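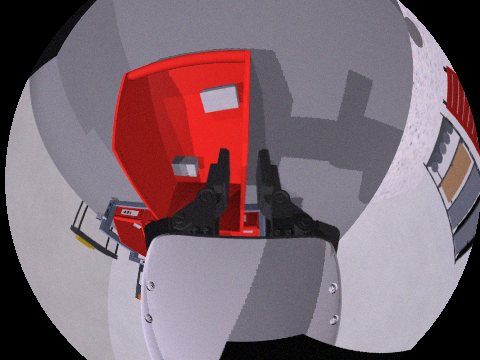 Figure 4-1. Wrist view over a red bin, two blocks inside, fingers open (simulated cell).

4. BIN TRANSFER TASK

4.1 Scope

This section covers setting up and scoring the bin transfer task in the Ciklow simulator, release of 30/04/2025. The task is the smallest shop-floor chore in the Nillotow set: small parts are taken out of one open bin and placed in another. Use it as the first check of any controller before moving on to kitting or shelf work.

A pass here shows that a controller can find, grip and release a rigid part of known size. It is not evidence that the same controller can clear a kitchen counter or sort mixed laundry. Those chores are covered in Section 9, where no controller has yet met the pass mark.

4.2 Before you start

1. Load the cell file and wait for the physics check to finish.
2. Open the wrist view and the overhead view in separate windows.
3. Set the step limit to 2,000 per trial.
4. Set the trial count to 400. Shorter runs may be used for debugging but must not be reported.

Note: The wrist view uses a wide lens model. Straight edges bend near the border. Do not measure part positions there without applying the lens correction in Appendix B.

4.3 Running the task

1. Select a source bin and a target bin in the task panel.
2. Open the gripper fully and move to the start pose.
3. Lower the fingers to part height. Keep clear of the bin walls.
4. Close, lift and hold for 16 steps before traveling.
5. Release over the target bin. The fingers must be above the rim at the moment of release.
6. Repeat until the source bin is empty or the step limit is reached.

CAUTION: Do not copy approach speeds from the simulator to a physical arm. Contact with a bin wall costs nothing in the simulator and can bend a finger on real equipment.

4.4 Checking the overhead view

Use the overhead view to confirm the bin layout and the clearance between the wrist and the rims. If the arm hides a bin, score that bin from the state log.

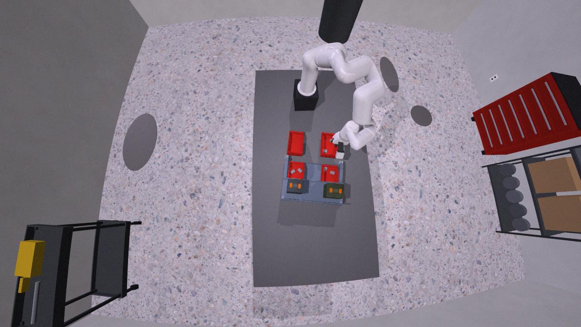 Barros wrote in after the May review that passing this task says little about a packing line. A person at the bench untangles parts, notices a cracked one and sets it aside, and none of that is scored. Barros would hold back the word "ready" until a controller had run 3,000 transfers on real parts with no one stepping in.

The Ero scoring sheet now has a separate field for physical trials. Leave it blank if none were run. Do not fill it with simulator results.

4.5 Scoring

A part counts as transferred when it is at rest inside the target bin. A part resting on the rim, the tray or the table is a miss. Parts may lie at any angle.

Log every manual reset. A trial with a manual reset is a failed trial, including trials in which all parts reached the target bin before the reset.

Next: Section 5, Closed Containers.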